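Grajales Road Neighbourhood Association
Minutes of the general meeting, 17th May

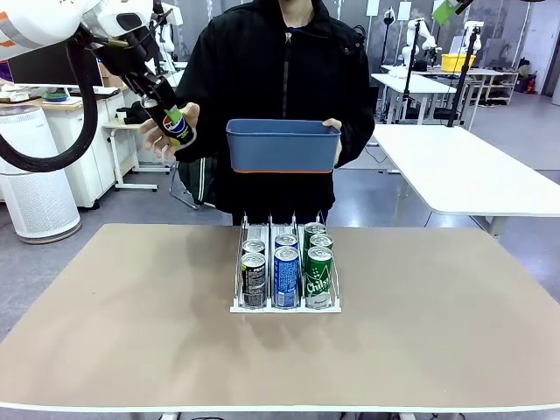

Page last modified by O. Vávra, revision 4

Chair: Jahangir Sivakumar. Minutes: Otakar Vávra. Apologies from the Tromel Street members.

Previous minutes accepted without changes.

Footpath: Council has agreed to resurface the Zikell Lane end. Work is due in September. Residents are asked to keep driveways clear -- letters will go out beforehand.

Accounts: Balance is $2,851. Agreed to keep $2,000 aside for the new noticeboard and the fence at the playground.

Street trees: 35 households returned the form. Most favour crepe myrtles. Two objected to any planting near the sewer line. Jahangir to ask council for the pipe plan.

Hall hire: Vovau Choir wants a later finish. Deferred.

Other business: Barking complaint, referred to the ranger.

Meeting closed 8.40 pm.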